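Showing a robot what to do
From the Flulto hobby encyclopedia, robots and automation section

Teaching by demonstration is the name for getting a robot to do a job by showing it the job, so you don't have to type out every move. I've been hooked on it for years, so forgive me if this entry runs a bit warmer than the one on gearboxes! There are two main ways to go about it. You can grab the arm and push it through the motions yourself (people call this hand guiding, or kinesthetic teaching if they're feeling fancy), or you can stand back and drive it with some kind of controller, and that's teleoperation. Either way the robot saves where its joints were the whole time, usually along with camera footage.

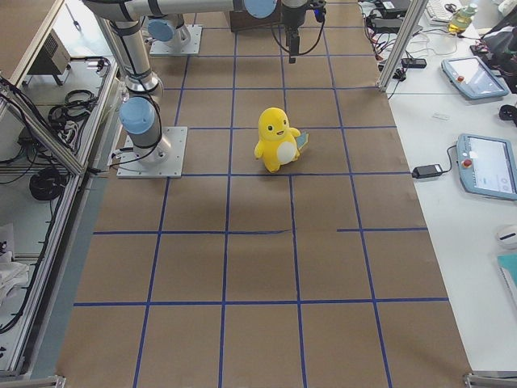 Rornia, November 17, 2020

A plush toy is a lovely thing to practice on. It's soft, it forgives a bad grip, and you can set it down in a different spot for every run. I like a taped grid on the table for that, as with the blue tape over brown paper at this two-arm station, where the yellow toy has a cell to itself. Write down the cell, do the run, move the toy, go again. The tablet-like things on the white tabletop are teach pendants, each with a red emergency stop button, and if you're new, please learn where that button is before you learn anything else.

How many runs do you need? It depends on the job, and people argue about it endlessly. For one simple pickup I'd start with 30 and see how it does. The Sinetti set, which I helped sort in October, has 3294 runs in it, and we kept 2840 after throwing out the ones where the driver hesitated too long. Gintarė Ramanauskas wanted to be stricter and keep 2760 (we're still going back and forth on that one).

Hard-sided things like boxes are a different kind of fun. They don't squish, so the fingers have to line up with the sides, and a lid with latches gives you more edges to think about. Stack one box on another and the height changes too, so a path you taught at table level won't carry over.

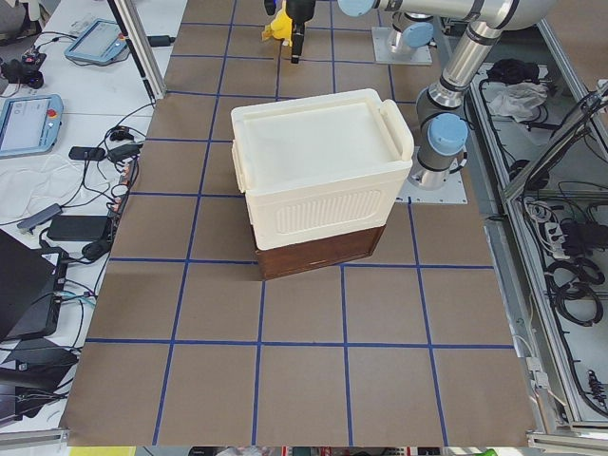 Hand guiding or remote control?

Hand guiding feels natural and you can sense the weight of the arm, but your own hands end up in the camera footage. Remote control keeps you out of the way, though it takes practice, and most beginners drive far too slowly. I learned on a Tang hand controller and was terrible for a good week.

See also: grippers, teach pendants, replay and playback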